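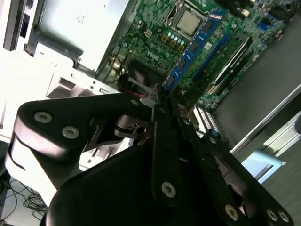 Gripper and an open desktop case, green motherboard side up.

From: Maiara Rezende
To: mobile-games-talk
Subject: Re: Tomari daily streaks - am I the only one annoyed?

Hi all,

Sorry for the slow answer, I wanted to play a few more weeks before opening my mouth. Quoting Ksawery's message so people who joined recently can follow along:

> On the March update, Ksawery Pawlak wrote:
>
> I've been playing Tomari since the beta and I used to recommend it
> to everybody. Little harbor, little boats, you sort the cargo and
> you close the app. Ten minutes with coffee. Since the March update
> there's a streak counter on the home screen and if you miss a day
> your lighthouse goes dark. To light it again you pay 300 shells or
> start over from day one. I was on day 131 and had the flu. I opened
> the app two days later and there was a sad keeper standing in the
> dark. I'm a grown man and I felt guilty about a cartoon.
>
> Is this just me? Does anybody know a way to turn it off? I looked
> in Settings and only found the sound and the language.
>
> Ksawery

OK so first of all, no, it isn't just you. My sister quit over the same lighthouse (she lasted until day 40-something and then went on a camping trip with no signal). I'm still playing, but I play it differently now, and maybe some of this helps.

You can't switch the streak off completely. What you can do is tap the lighthouse, hold until the little menu comes up, and choose "move to island view." The counter goes away from the home screen and you only see it if you scroll all the way over to the island. The notifications are a separate thing - those you have to kill from the phone's own settings, the game doesn't offer it. I did both on the same evening and it was like getting the old Tomari back, or most of it.

The second thing is the shells. 300 sounds like a lot when you're on the free track, and I think that's the whole idea, because the smallest pack in the shop gets you most of the way there but never all of it, so you end up looking at the next one up. But the night market still pays 8 shells for every full crate and there's no cap on crates! I ground it out in one long train ride once, just to see if it could be done. It can. It's boring as anything and I wouldn't do it again, but if you really want day 131 back and don't want to pay, that's the way.

And here is where I disagree with some people on this list. Gleice said a while back that a streak is harmless because it doesn't cost anything if you simply play every day. I like Gleice and we've had this argument before, in person, over a very long lunch :) but I think "simply play every day" is the cost. The old game let me forget about it for two weeks and then welcomed me back with whatever the boats had brought in. That was the part I loved. Coming back felt like opening a box of stuff. Now coming back feels like being late with the rent.

I don't think all daily rewards are bad, to be fair. Flanadance does it in a way I don't mind at all. You get a new song each day, and if you skip four days there are four songs waiting when you return. It keeps them for you. I skipped most of last summer and had a ridiculous pile of songs to get through in the fall, and it was great, I had the windows open and the neighbors probably hated me. Same basic trick of giving you something daily, but missing one doesn't take anything away.

Kusen is the other end. I deleted that one. It had the streak, and a clan streak on top of it, so when I missed a day eleven other people lost their bonus and two of them wrote to me about it. One was very polite. The other one was not! I had joined the clan three days before. I'm number 2134 on their leaderboard forever now, I suppose, unless they clean out old accounts.

What I'd really like is for Tomari to do a vacation mode. Raíssa wrote to their support asking for one and got an answer that it was "on the board," which could mean anything. If more of us write in, maybe it moves up. The form is under Help, then Something Else, and you have to type at least a couple of sentences or the button stays gray. Keep it friendly, it's a small team and I don't think the person reading the mail is the person who came up with the sad keeper.

Oh, and Ksawery - if you reinstall, log in with the same email before you do the tutorial. If you finish the tutorial first it makes a fresh harbor and you lose the old boats. I found that out the dumb way in February and support took nine days to merge them.

Hope the flu is gone,
Maiara

Comments on this message

Jussara Lopes
The hold-and-move thing worked for me, thank you! On my tablet you have to hold for longer than you think, I nearly gave up.

Gleice Trindade
I still say it's harmless, but I'll admit I've been setting an alarm for 11 p.m. so maybe don't listen to me.

Raíssa Medeiros
Wrote to them again this morning. Same answer, different name at the bottom.

Recent in this list
Flanadance: songs missing after update
Best offline puzzle games for a long flight
Sales, is the full version worth paying for?
Kusen clan etiquette (long)
How do I stop ads between levels?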